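The Basket Incident
2 min read
Print | E-mail

June 27, 2019

Our left arm stopped dead today, on run 30 of a planned 40, with a fault that read "joint limit exceeded." It had exceeded nothing. It had been asked to move an orange basket, and it took this personally.

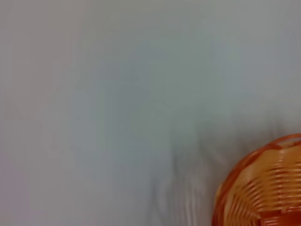
The log blamed the wrist camera, which lost its fix for 125 milliseconds and then reported the basket somewhere inside the tabletop. The arm, a loyal employee, set off to fetch it from there. The force limit caught it. I caught the e-stop a good deal later, having been holding a sandwich. 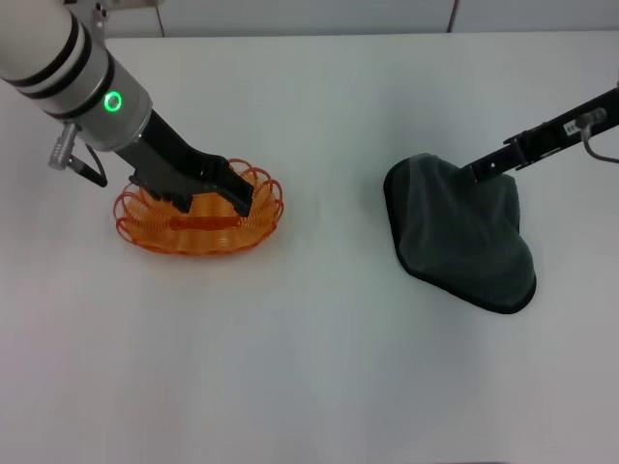
Tranetti wrote under my April post that a force limit is a seat belt and I should stop using it as a brake. Fair. I've now added a check that throws out any basket found below table height, which I should have written before plugging anything in.

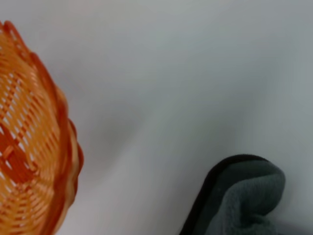

Still on the list

Hold position on a lost fix. Keep the right arm and its gray cloth out of the left arm's dramas. Eat elsewhere.

Contact | © 2019 Prandumow | Back to top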